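The Wastebasket by the Table, and Other Small Matters

I get more mail on wastebaskets than on any other subject, which surprised me when I started this page and doesn't surprise me one bit now. Everybody has them, everybody is a little annoyed by them, and very few of us ever picked ours out on purpose. Mine came with the apartment on Melov Street, and I kept that poor cracked thing for years before it dawned on me that I was allowed to buy another one!

So this month it's all baskets and wrappers and tissues, the dry, light trash that collects wherever people sit and work. Kitchen scraps are another story and I've covered those on the compost page.

Where to put it

Put the basket where your hand already goes. Sit down in your usual chair, open a snack or a package of something, and notice where you'd drop the wrapper if there were no manners in the world. That's the place. For most people it's on the floor just off one corner of the table, close enough that you don't have to get up and far enough that you don't kick it over every time you cross your legs. If you share the table, put it between the chairs — a basket tucked behind one person belongs to that person and everyone else will leave their bits on the tabletop until evening. 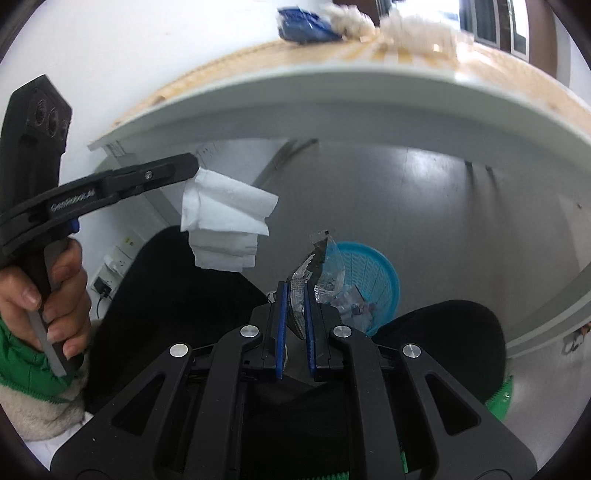

Clear wrappers are the ones that make a basket look full when it's nearly all air. They get crumpled in the hand, they go in as a puffy ball, and then they open back up again and push everything else toward the rim. A crinkly see-through wrapper like the one over the turquoise basket, with its ragged sealed strip still on the end, can be pressed flat against the table, folded in half the long way, and then tied in a loose knot, and it will stay put. The same goes for a tissue, which takes up next to no room if you fold it and a surprising amount if you don't. I taught myself to do this while waiting for the kettle, and the basket in my sewing corner now goes from Monday clear through to the weekend before I have to think of it.

If the wrapper had anything sticky in it, skip the folding and tuck it inside a used tissue first. You'll thank yourself when you wash the basket.

Holes or no holes

This is the question I'm asked most. A reader from Prerden wrote me two full pages on it, and I enjoyed every line. I'm for holes, for dry trash anyway. A basket with openings in the wall is light to carry, it lets a bit of air through, and you can see at a glance from across the room whether it needs emptying. What it won't do is hold pencil shavings, glitter, crumbs or the sand out of a child's shoe, and anything damp will find its way to the floor sooner or later. For those you want solid sides or a liner. 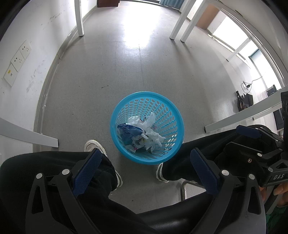

A perforated basket with a good smooth rim, holding nothing but wrappers and tissue-like bits, and no liner in sight.

Do look at the rim when you're shopping. A wide, smooth one is kinder to the fingers, and it gives a bag something to fold over if you decide you want one after all. Run your thumb all the way around before you pay. I've brought home baskets with a sharp little seam on them and regretted it every trash day until I finally took a nail file to the thing.

Lining it, if you must

You don't need to buy special bags. Any thin grocery bag will do, and if it's too wide for the basket, gather the extra at one side and tie it in a small knot so it hugs the rim. I keep spare bags folded flat under the bag that's in use, so the next one is waiting right there. Don't get carried away and store too many, though. I once counted my stash out of pure shame and there were 100 of them.

Washing day

Perforated baskets collect dust in every one of those little openings. Take it to the tub, squirt in some dish soap, run warm water and go around the inside with an old bottle brush, then around the outside. A toothbrush gets the stubborn ones. Turn it upside down on a towel and leave it until after supper. And sweep the floor where it was standing while you have the chance, there's always something under there.

Next month: drawer liners, and what to do with the drawer that sticks.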